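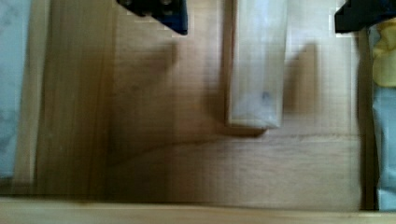
Cámara de muñeca: el bloque blanco entre los dos dedos

De: Hemi Cartwright
Asunto: Re: dedos Fimach o Rallis para el cajón

Nuanchan Ruangrit escribió:
> ¿Merece la pena cambiar los dedos? Con los Rallis
> llevo 53 fallos en 287 intentos.

Con los Fimach tengo 21 fallos en los mismos 287. Casi todos son por cerrar demasiado arriba. Dejo la pinza encima del cajón abierto y bajo en vertical — sin giro de muñeca.

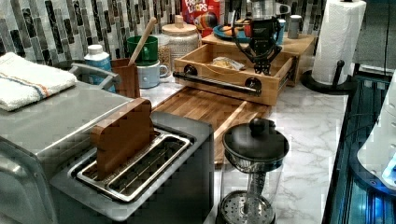
Cámaras

La de muñeca sirve para centrar, pero pierde los bordes. Para ver la caja entera uso la exterior.

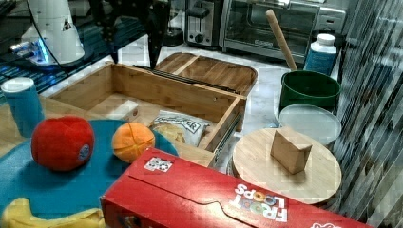 El controlador sigue siendo el de Nurnby, con espera de 5 segundos antes de cerrar. Si alguien lo ha probado sin espera, que lo cuente.

Hemi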